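Folding and storing clothes in a small bedroom

If you have no table to spare, use the bed. Make it first, pull the quilt smooth and push the pillows up to the wall. A flat bed gives you room to sort and fold at a height that is kinder to your back than the floor.

Bring everything out before you fold anything. Put dark clothes on one side and pale ones on the other.
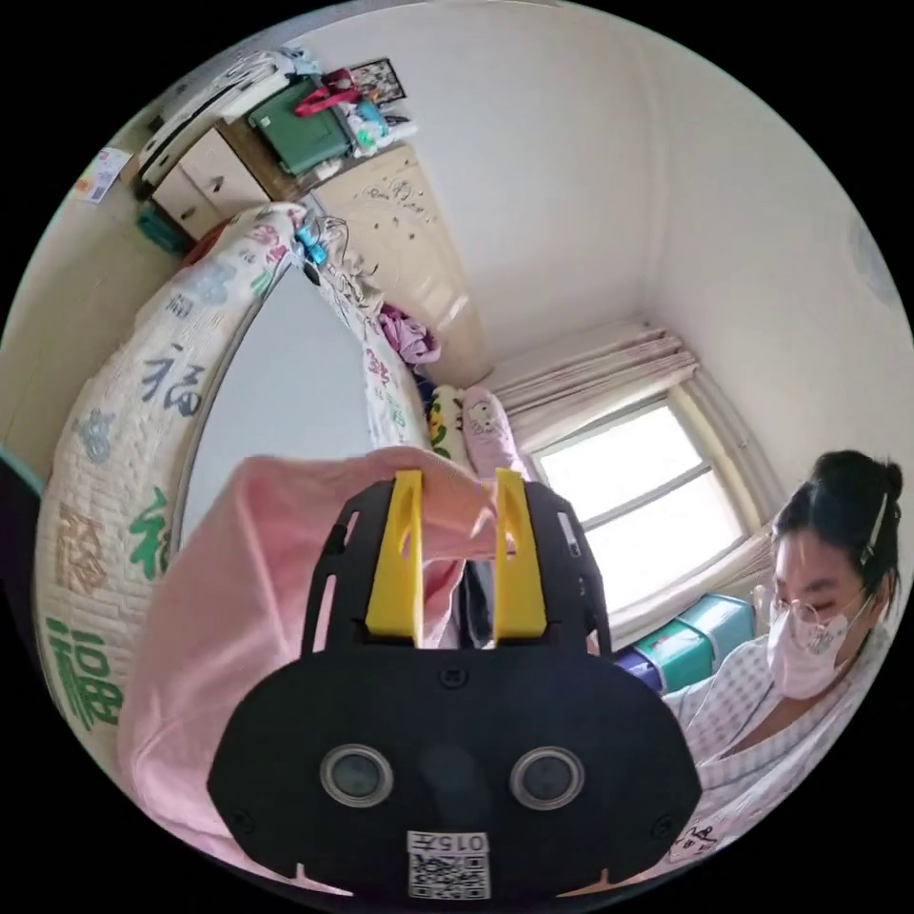
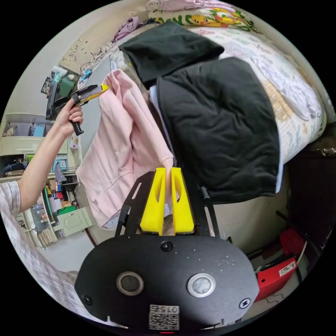 Hooded tops take up the most space, so do those first. Hold the top by the shoulders and give it one good shake. Lay it face down, fold both sleeves across the back, then bring the sides in. Fold the hood down over the sleeves and fold up from the hem in thirds. Leave the zip closed if there is one.

Jackets are better hung. If the wardrobe is full, fold them once across the middle and lay them on top of the pile.

For boxes, I use the 30 litre Urden with a clip lid. It holds 20 T-shirts stood on edge. The Lukilar is cheaper but the lid bows when you stack it. Keep boxes a hand's width from the window in winter, or damp gets into whatever is at the back.

Tops of cabinets collect bags and odd straps. Clear them in May when the thick bedding goes away, and wipe the dust off with a damp cloth.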